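La lettre de la paroisse – Lire le Lévitique sans s'endormir

Il faut bien l'avouer : quand l'équipe du partage biblique a voté pour le Lévitique, j'ai cru à une blague. On m'avait promis Ruth, ou à la rigueur Jonas, qui a le bon goût d'être court et de se passer en partie dans un poisson. Nous avons eu les sacrifices, les moisissures et la liste des oiseaux qu'on ne mange pas. J'avais voté pour Tobie. Il y a un chien dans Tobie.

Nous nous y sommes pourtant mis en juillet, dans la salle du haut, celle dont la fenêtre ne s'ouvre qu'avec un tournevis. La première séance a duré une heure et demie, dont vingt minutes sur la graisse qui enveloppe les rognons. Trois personnes ont pris des notes. Je ne sais pas ce qu'elles comptent en faire.

La méthode est celle de tous les ans : chacun lit le chapitre chez soi, surligne le verset qui l'arrête et vient le défendre devant les autres. Avec les Psaumes, c'est un plaisir, on finit avec des pages entières en couleur. Avec le Lévitique, on surligne surtout par dépit. Mon exemplaire s'orne d'un grand trait en travers du chapitre 11, à l'endroit où il est question du daman, et d'un point d'interrogation dans la marge que je n'ai toujours pas effacé.
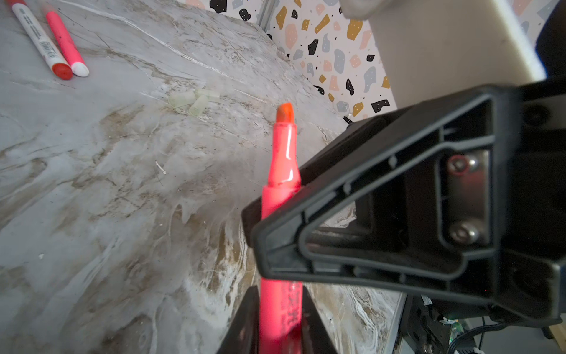 Khang Âu trouve que j'exagère et me l'a écrit : le chapitre 19 est à lui seul une raison d'ouvrir le livre, et ceux qui ricanent sur les damans n'ont en général pas lu jusque-là. « Tu laisseras les coins de ton champ pour le pauvre et pour l'étranger, c'est quand même autre chose que ta fenêtre », ajoute-t-il. Il précise qu'il ne m'en veut pas, ce qui m'a un peu inquiété.

Il a raison, et c'est bien ce qui m'agace. On avance dans ce livre comme dans un règlement de copropriété et puis, entre une consigne sur les restes du sacrifice et une autre sur les tissus mélangés, on tombe sur « Tu aimeras ton prochain comme toi-même ». Sans roulement de tambour. La phrase est là, au verset 18, entre la rancune et les bêtes d'espèces différentes. Jésus la cite, Paul la cite, nous la mettons sur les faire-part, et presque tout le monde dans la salle la croyait née dans l'Évangile. Moi compris, avant le catéchisme de rattrapage que m'a valu mon mariage.

Ce qui m'a retenu depuis, c'est le voisinage. L'amour du prochain arrive après le salaire du journalier, qu'on ne doit pas garder jusqu'au lendemain. Il arrive après le sourd qu'on n'insulte pas et l'aveugle devant qui on ne met pas d'obstacle. J'aurais préféré un commandement plus vague, à vrai dire, quelque chose qu'on puisse tenir depuis son fauteuil. Celui-ci demande de payer le plombier à temps, et j'ai une facture sous l'aimant du frigo.

Wiroj Duangkaew, qui nous a rejoints à la deuxième rencontre, a posé la question que nous évitions tous : que fait-on du reste ? Peut-on garder le verset 18 et laisser filer le 19, celui des tissus ? Suivit un silence pendant lequel plusieurs d'entre nous ont regardé l'étiquette de leur pull. On a parlé des lois rituelles et des lois morales, du concile de Jérusalem, de Pierre et de sa nappe pleine d'animaux. Je ne dirai pas que la question a été réglée. Elle a été reportée, avec le café.

J'ai tout de même gardé une idée de cette soirée, que je livre pour ce qu'elle vaut. Ces gens-là pensaient que Dieu s'intéressait à la vaisselle. À ce qu'on fait d'un pot de terre où est tombé un lézard, à la tache sur le mur, à la balance du marchand. Nous avons plutôt rangé Dieu du côté des grandes émotions et des vitraux, et nous nous étonnons de ne pas le croiser le reste de la semaine. Le Lévitique n'a pas ce problème. On l'y croise à chaque paragraphe, y compris quand on aimerait être seul.

Pour ceux qui voudraient nous rejoindre en cours de route, inutile de rattraper les dix premiers chapitres. Lisez le 19, lentement, puis le 25 sur le jubilé, les dettes remises et les terres rendues – et gardez les moisissures pour un soir d'insomnie. Les bibles de prêt sont dans l'armoire de l'entrée. Il en manque une, couverture bleue, dont le dernier lecteur se reconnaîtra. Le Lévitique est assez clair sur la question (chapitre 5, avec un cinquième en plus).
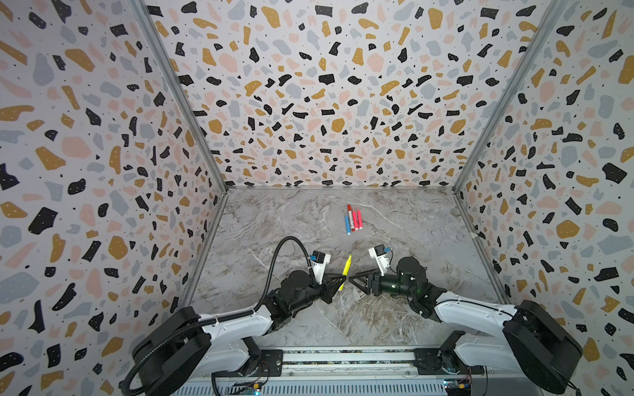 Salle du haut, 15 octobre 2024

Prochaine rencontre après la messe du soir, autour des chapitres 23 à 25. Chacun apporte son verset et, s'il le souhaite, quelque chose à grignoter. La question des fruits de mer a été soulevée au chapitre 11 et n'appelle pas de nouvelle discussion, merci.

La quête pour les photocopies a rapporté 62 euros, ce qui couvre les feuilles de chants et laisse de quoi faire réparer la fenêtre. Le tournevis est dans le tiroir du piano en attendant. Merci de l'y remettre.

Quant à l'an prochain, le vote est ouvert. On me signale que les Nombres ont des partisans. Je rappelle que Tobie compte quatorze chapitres, un ange, un mariage et le chien.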